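# Olatix 석 달 써본 후기 (주식 기록 앱)

9월부터 쓰기 시작했으니 이제 좀 쓸 만큼 썼다 싶어서 남겨요. 저는 음료주랑 식품주 위주로 13종목 들고 있는 평범한 개미고요, 원래는 엑셀로 버텼는데 배당 들어올 때마다 시트가 꼬여서 갈아탔습니다.

일단 제일 마음에 드는 건 **실적 메모** 기능! 분기 발표 나오면 종목 옆에 매출이랑 마진을 적어둘 수 있는데, 다음 분기에 지난번 메모가 나란히 떠요. 내가 왜 샀는지 까먹는 사람한테는(저요) 진짜 고마운 기능이에요. PER도 최근 10년 치가 그래프로 나와서 지금 비싼지 싼지 감 잡기 좋고요.
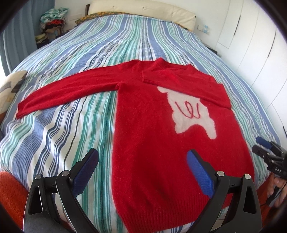

근데 알림은 좀 아쉬워요. 목표가를 걸어놔도 19분씩 늦게 울린 적이 있어서, 장중에 사고파는 분들한테는 못 권하겠어요. 전에 쓰던 Lema는 이건 빨랐거든요. 대신 Lema는 해외 배당세 계산이 엉망이라 결국 손으로 다시 했고…

환율은 매수 시점 기준이랑 현재 기준을 골라 볼 수 있어요. 설정 안쪽에 숨어 있어서 찾느라 한참 헤맸네요. 거래 내역 400건까지는 무료라 저는 아직 결제 안 했습니다.

별점은 다섯 개 중에 네 개. 알림만 고쳐주면 유료로 넘어갈 생각 있어요. 혹시 증권사 연동까지 해보신 분 계시면 댓글 좀 부탁드려요!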